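14/03/2018
By the Longate News desk

Celatus has stopped work with 94 of its hand-held grippers after a finger link came apart during a cloth-folding session in a home in Longate. The person holding the tool was left with a pinched thumb and did not need treatment.

The grippers are carried by hand, one on each side, and used to do ordinary household jobs while a camera on the tool records them. Celatus uses the recordings to train robot arms. The company has 200 of the tools in use, made for it in two batches by Anberg. Only the second batch has been withdrawn.

According to a notice sent to households, a pin in the link between the housing and the finger worked its way out while the operator was squeezing the fingers shut on a thick fold. The finger swung back toward the grip and caught the operator's hand. The session was ended and the tool was sent to Anberg the same day. 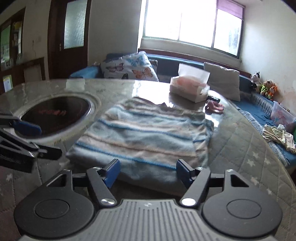 Celatus said folding puts more strain on the links than most of the jobs on its list. Anberg had tested the links for 2,000 closings on thin cotton, and the company now accepts that this was too light a test. A striped fleecy cloth folded on a table, with one thick rounded edge facing the gripper, calls for a wider opening and a firmer squeeze than a dish towel does. The fingers also meet at a slight angle on bulky fabric, and the notice says this pushes the pin sideways.

Anberg has checked the pins on its own stock and found 16 that could be moved with a fingernail. It blames a change in the way the pin ends were pressed, made in October. New pins with a retaining clip are being fitted at its workshop.

Riis, the firm that handles safety checks for the project, has asked for a guard between the finger link and the grip before the withdrawn tools go out again. Celatus has agreed to this but gave no date.

Households with a first-batch tool may carry on. They are asked to look at both links before each session and to stop if either finger feels loose.

Comments (3)

foldinghand: Mine has clicked on towels for weeks. I reported it and was told to tighten the screw.

R. in Longate: How do we tell which batch we have? The notice doesn't say.

mapleside: Thumb guard should have been there from the start.

Contact the news desk | © 2018 Longate News | Back to top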